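Can a machine tidy the hall yet?
2021-02-09

I keep a short list of household chores and revisit it whenever somebody publishes a new result. Laundry folding is on it, as is emptying the dishwasher. The one I have come to think most useful as a test is putting shoes on a rack, and it gets very little attention.

A shoe rack is a forgiving target. The shelf is a bar or two, the tolerance is a couple of centimetres, and nothing breaks if the job goes badly. The shoe is the awkward part. A slide sandal has a thick sole that most two-finger grippers can't open wide enough to take lengthways, and a strap that gives when squeezed. Grip the strap and the sole swings. Grip the sole edge and it wants to roll.

Plinlow, whose write-ups I follow, reported 60 attempts at racking single shoes in April. Grasping was the smaller problem. Most of the time went on turning the shoe before release, and a shoe that came down on its side was scored as a failure even if it stayed put. Grillier allowed two regrasps per shoe and did better, at the cost of 9 minutes for a modest pile. I can do the same pile in less time than it takes to complain about it. 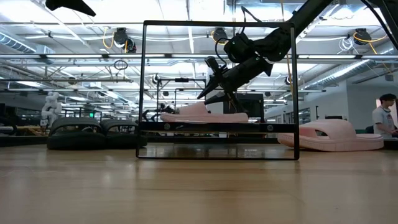 Pairing is a separate matter. Matching by colour is easy enough when one pair is black and the other pink, but left and right still have to be told apart, and a shoe lying on its side hides most of the outline that would settle it. Chukwu trained on 1740 views of footwear and still listed this as an open item.

My own hall has a Zovwood rack with a narrow lower shelf, wellingtons that fit nowhere, and poor light after four o'clock. I would put a dependable machine for that some years off – and longer if it has to deal with laces.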